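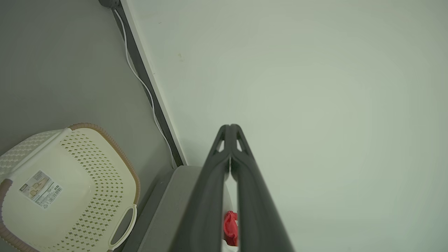 Florian Moulin wrote to the list that the draft noise rules for Delside are weaker than the ones they replace, and that we should oppose them outright at the February meeting. I've read the draft twice now and I don't agree, so I'm setting out why before people send in their forms. His message is quoted in part:

> The old bylaw had a flat cutoff at 10 p.m. Everyone
> knew it. The new one swaps that for a decibel test
> measured at the property line, and the city owns
> 3 meters for the whole east side. Who is going to
> come out to Asante Street at midnight with a meter?
> We would be giving up a rule that works for one
> that needs an appointment.
>
> I also don't see anything on rooftop units. The
> compressor behind the Brendalon building has been
> going since last summer and the draft is silent.

On the first point, the 10 p.m. cutoff is still there. It has moved to section 7 and now covers amplified sound, power tools and deliveries. The decibel test is on top of that and applies at all hours. It was easy to miss because the summary sheet only talks about the test. I would ask the city to fix the summary sheet, and I've said so on my form.

On enforcement I think Florian is right. The city logged 1,041 noise complaints last year and issued 25 tickets. Nothing in the draft changes who answers the phone at night. If we ask for one thing as a group, I'd make it a second evening officer from May to September, when the patios on Titby Road are open.

Rooftop units are covered, though not by name. Section 11 says "fixed mechanical equipment". The Brendalon compressor would fall under it, but existing equipment gets two years to comply. I would like that cut to one.
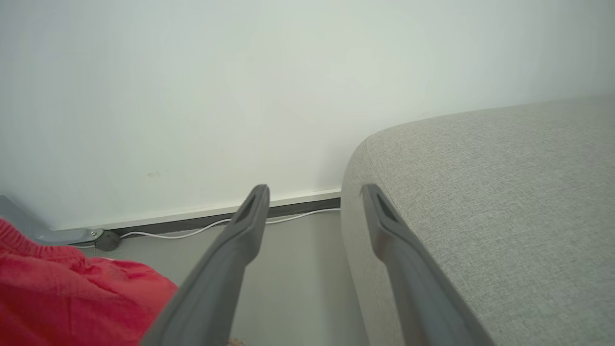 Low-frequency noise is the part I care about most and the part the draft handles worst. It uses the ordinary A-weighted scale, which plays down bass and hum. In my unit the compressor barely registers on a phone app, and I can still feel it through the floor when I lie down. Readings are only taken outdoors under the draft, so what reaches people indoors doesn't count at all. I'd like an indoor reading allowed on request, taken in the room where the complaint is, with the spot written down. A meter set close to a wall, say in the space beside a sofa, can give a quite different figure at low frequencies from one in the middle of the floor, and two officers should not be able to come back with two answers. Other cities already measure both ways and I can send the links to anyone who wants them.

A few practical things. Written comments can go in on the online form or on paper at the Delside library desk. The form cuts you off at 233 words, so write it somewhere else first and paste it in. If you want to speak at the meeting you have to register by noon the day before, and you get five minutes.

I'm not asking anyone to support the draft as it stands. I'd sooner we asked for the changes above than told them to throw it out, as the old bylaw says nothing about mechanical equipment and we'd be back to that.

If I've misread section 7, please reply to the list and quote the line.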